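Dindadico-tableware mailing list
Subject: Re: Nesting order for mixed bowls, and where the cups go
Message 1677
In reply to: Nesting order for mixed bowls, and where the cups go

sumthorpe-kitchen wrote:

> We are moving the Sumthorpe kitchen from open shelving to closed cabinets
> in June. The usable shelf depth drops and I have to decide what gets
> nested and what stands by itself. The stock is all bright plastic: the
> Skondum bowls in several colors and at least three diameters, and the
> Kordestani cups, some tall and some short.
>
> Questions:
>
> 1. Is it acceptable to nest by color, or must it be by diameter? The
> people who set tables want to grab one color at a time.
>
> 2. Two bowls of nearly equal diameter go into each other and then do not
> want to come apart. Is there a trick for this, or do they need to be
> stored separately?
>
> 3. Should the cups be stored inside the bowls to save shelf space? The
> short ones fit.
>
> 4. The big flared bowls take up most of a shelf. Nest them in each other
> and put everything else inside, or keep them apart?
>
> I have read the old thread on glass bowls but none of it seems to carry
> over. Glass is heavy enough to find its own seat.

Replies by number.

1. Diameter first, color second. A stack sorted by color alone puts wide bowls into narrower ones sooner or later, and then the upper bowl rests on the lower one's rim and nothing else. That stack will stand until the cabinet door is closed hard. If the table setters need one color at a time, make one stack per color and sort each stack by diameter. When there are too few of one color to justify a stack, mix the colors. A mixed stack also has the advantage that every size shows as its own band from the side, and a missing size is obvious.

The rim is the part to measure. Measure across the outside at the widest point, including the flare or the rolled edge. Base diameter is useful for deciding whether a bowl stands steadily but says little about how it nests. Wall angle matters more than either one, and it cannot be read off a label. Put one bowl into the other and see how far it goes down.

2. Near-equal bowls are the usual trouble. There are two separate causes and they need different treatment.

a) Water between the walls. A thin film holds two smooth plastic surfaces together very well. Dry the outside of the upper bowl and the inside of the lower one. Drip-drying upside down leaves water in the channel under a rolled rim, and it runs down into the stack once the bowl is turned over. Wipe the channel.

b) Wedging. If the walls have the same angle and no foot or rib keeps them apart, the upper bowl slides down until it jams. Load makes it worse. Keep such pairs near the top of a stack, never at the bottom with other bowls inside. A square of thin cloth between the two is enough to break the contact. Paper towel works but leaves lint.

To separate a pair that has already jammed, run warm water over the outside of the outer bowl and put cold water in the inner one, wait a minute, then twist. Do not pry with a knife. It raises a burr on the rim and the burr will catch on every bowl that is nested with it afterward. I have one Skondum bowl with a burr like that and it now lives by itself, holding clothespins.

3. No, with one exception. A short cup standing in a bowl fixes that bowl as the top of its stack. It also rattles when the stack is carried. Tall cups in bowls raise the center of gravity and tip when the stack is lifted by one side. Cups nest in cups. Keep each cup stack to one shape: a tapered tumbler inside a shorter, wider cup will sit crooked, and the reverse does not go in at all. The exception is transport in a box, where the bowl would be packed with something soft anyway.

Frosted translucent cups show rub marks later than glossy ones do, or at least the marks are harder to see. If some have to be handled more than others, put the frosted ones in front.

4. It depends on how often the large bowls are used. For daily use keep them apart, or nested only with each other. Anything stored inside a large bowl has to come out before the bowl can be used, and in practice it is then left on the counter. For monthly use or less, nest everything.

A flared rim also wants lateral clearance. Two flared bowls side by side take the sum of their rim diameters, even though the bases stand far apart, and the floor space between the bases is lost except to something low. Cups do not fit there unless they are shorter than the underside of the rim. On a bench or a table, stagger the large bowls front to back along one side and keep the middle for the stack.

Shelf arithmetic, for what it is worth. My lower shelf is 80 cm wide and the clear height is 46 cm. The height has never been the limit. Width is used up by two large bowls and one stack, and the cups go behind the stack where the depth allows it. If your new cabinets are shallower than that, give the cups their own shelf and do not try to work them in between.

On the layout itself, I lay everything out on cloth before committing to a shelf. Plastic slides on a bare tabletop, and the bowls get nudged out of position each time one is lifted. A plain dark cloth also makes it easier to judge the gaps between rims. Pictures of the large-bowls-on-one-side layout follow. Compare the small orange-red bowl in the first two: behind the purple one in the first, nested inside it in the second, with blue underneath both times.
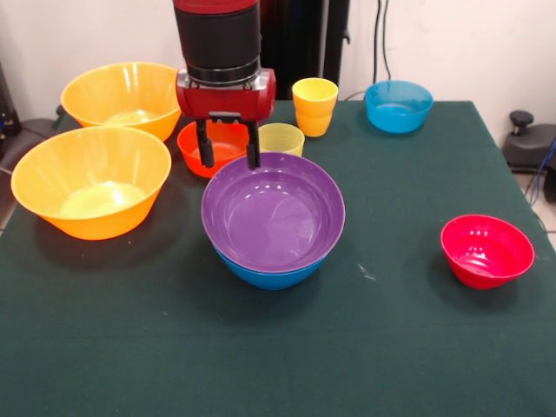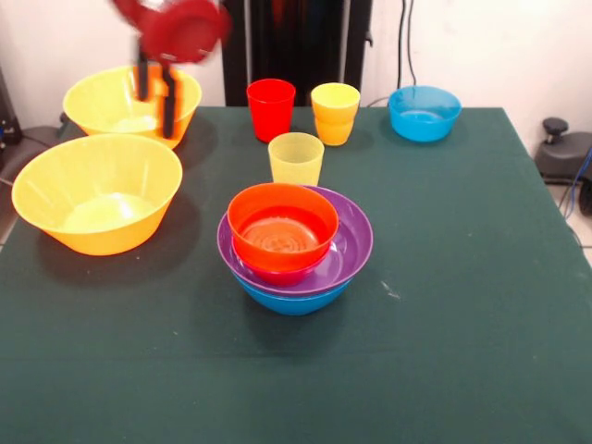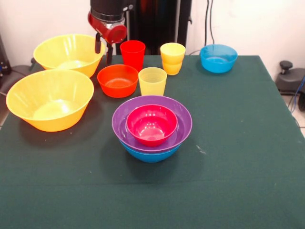 Dindadico-tableware Digest, Vol 46, Issue 80

Two remarks on the pictures. In the second one the orange-red bowl sits slightly toward the left of the purple one. With a big step in diameter this does not matter, as the small bowl has room to move. With a small step an off-center bowl means that it is either resting on something or starting to wedge, and it should be lifted and reseated. The wide flat rim of the purple bowl extends past the others in that stack, so it is also the dimension to use for spacing — the blue one below can be ignored.

The tall red cup in the back row of the third picture shows where I would put tall pieces generally, next to the large bowls and clear of the front edge. Reaching over a short cup to get at a bowl is no problem. Reaching over a tall one is how cups end up on the floor.

Somebody asked off-list whether the scheme scales to a canteen. I would not use it there. The hall in the older thread had 3000 pieces and sorted them into crates by diameter only, with the color ignored until setting time. Past a few shelves that is the only thing that works, and the crates need to be marked on the short side.

Still open from my end: whether shelf liner with a raised pattern does anything for the bottom bowl of a stack. I used it on one shelf and left the other bare and have not seen a difference. If anyone has tried the cork type with Skondum bowls, please post the thickness.

--
To leave this list, send a message with the single word unsubscribe in the subject line.
Replies go to the list by default. Trim quoted text.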